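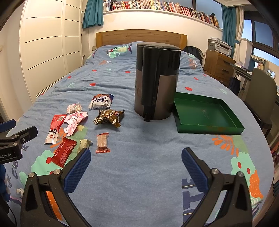

Snacks and kettle on the bed, tray beside them

Kourosh Yazdani wrote:
> Put everything in the green tray and it's done in 4 minutes.
> The Tedholm list works for any room.

I have my doubts. The Tedholm list says one tray per bed, and it was plainly written by someone who buys less candy.

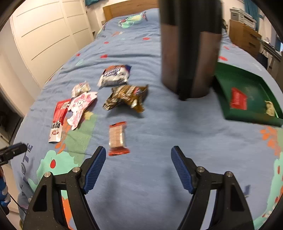

Green tray with a red wrapper and a small pale one in it, the rest on the duvet

Flat packets fit – the stand-up bags are another matter. I'd put those in a deep box and leave the tray for small stuff. 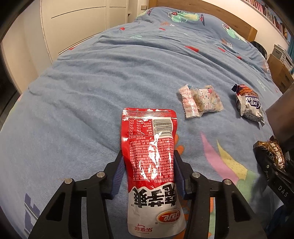

Also, does the list say anywhere where a kettle goes? I read it twice and found nothing. I'm not convinced October's version will fix that.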